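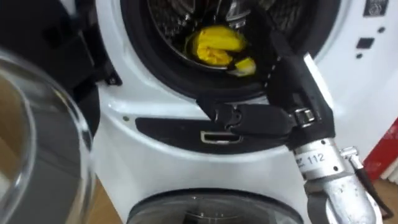
News from the Household Robotics Club

The club has now started its second term, and many members of the school have asked me what we are doing in the practice room behind the workshop. I will try to answer in one place, so that I do not have to answer on the stairs.

For those who are new: the club belongs to the Dreston evening school and is open to all students from the second year. We meet two evenings in the week, and before the competition also on some mornings. At present we are 13 members. Four of us write the code, some work with the arms and the grippers, and the others do the testing, the reports and the room. I am in the last group, but I have also learned to tighten a knuckle joint when it is necessary.

The competition is the Jostden Home Task Cup. Teams from 20 schools are registered this year, which is more than last time. Each team must choose one task from daily life and show it three times in front of the judges. The robot can have any shape, but the household object must be a normal one that a family can buy. Last year we chose the setting of a table, and we finished in the middle of the list. The plates were fine. The forks were not.

This year the task is called "Laundry, Part A." The robot must stand in front of a washing machine with the door open, reach in, take the cloth and bring it to a basket. Part B is folding, and we did not register for it. There was a long discussion in January about this decision. I was on the side of those who wanted to try it, and I lost the vote, and now when I see how much work there is in Part A, I am glad that I lost.

The rules give 300 seconds for one attempt. It sounds like a lot of time. When you take the clothes out of your own machine, you bend, you put your hand in, and in a moment you have everything on your arm. For us each of these movements is a separate piece of work, and each one has its own owner in the team. The walking group is responsible for the position of the feet. If the feet are too far away, the arm becomes nearly straight and it has no strength in the last part. If they are too close, the elbow has no place to go. The arm group begins only when the feet are quiet. 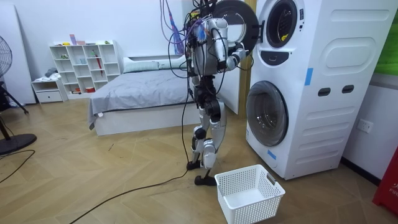
The most difficult point for the arm group is the entrance. The opening is round and has a rubber lip, and the fingers must pass over this lip without pulling it. In the first version of our program the hand went straight forward at the height of the middle of the opening, and then down inside the drum. This was safe, but slow, and the wrist had to turn in a way it does not like. In the second version, which we call Basus after the small café where it was written, the hand comes from the side with the fingers pointing up a little, and follows the curve of the lip into the drum. Basus is faster. It is also more nervous, and it needs a good camera view of the edge.

The camera view brings me to the cloth. We have tested with several colors, and the members who work with vision have strong opinions. A gray cloth in a metal drum is very hard for the program, as you can imagine — there is gray everywhere, and the small holes of the drum make a pattern that can be confused with the texture of a towel. White is better, but in strong light it disappears in the reflections. Yellow is the friend of everybody. The judges will bring their own cloths and will not tell us the colors before, so we practice with the yellow one when we change something in the movement, and with the gray ones when we want to know the truth.

Hanne Laitinen, our teacher for control systems, visits us when her schedule permits. She has asked us to write down every attempt, also the bad ones, with the version of the program and one sentence about the result. At first we found this a little too strict. Now our notebook has 1035 lines, and it has become the most useful thing that we own. When somebody says "it was better before," we can look. Very often it was not better before. Some of the sentences are short ("Missed.") and some are almost poems. The longest is from the night when the program decided that the door was the drum, and I will not copy it in a school newsletter.

She has also given us a rule which I want to recommend to other clubs: one person speaks during the attempt. Before this rule, five people were giving advice at the same moment, and the person with the stop button could not hear the one who saw the problem. Now the person with the button is also the one who speaks, and the rest of us wait until the arm is back. It is not easy to be silent when you see a finger going toward the wrong place. But we have learned it, more or less.
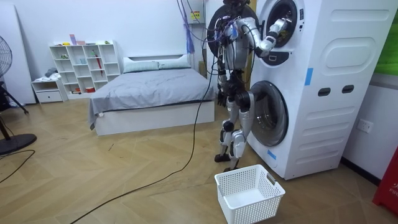 The next weeks will be for the second half of the task, which is the way from the drum to the basket. We have worked on it much less than on the reaching, and the notebook shows it. The cloth does not come out as one piece with a clear shape. One corner hangs down, and the robot cannot know how long this corner is before it is in the air. Then there is the question of where the basket should be. The rules say only that it must stand on the floor and that nobody may touch it during the attempt. For now we keep it directly in front of the robot, close to the machine, and this makes the way for the hand short. The disadvantage is that the feet have little space for a step if the body must correct itself, so the walking group would like to have it farther to the side. The arm group does not agree, and both groups have invited me for tea to explain their position.

We have also ordered a new set of finger covers from Somboon. They are softer than the present ones, and we hope that they will hold a thin cloth better. If they arrive in time, we will make a comparison with the same program and the same cloth. If they arrive late, we will go to Jostden with the fingers we have.

Two practical requests. First, please do not move the things in the practice room, even if it looks untidy to you. The furniture has its place in the map of the robot, and if a piece is moved by the width of a hand, somebody from the walking group has a bad evening. Second, the door to the corridor should stay closed while we are testing. You are welcome to knock, and if there is no answer, please wait a moment and knock again — it means that the arm is moving and only one of us is allowed to speak.

We are looking for two more members for the testing group. You do not need to know programming. You need patience, readable handwriting, and old towels in as many colors as possible. Write your name on the list beside the workshop door, or ask any of us at the break.

3 February 2019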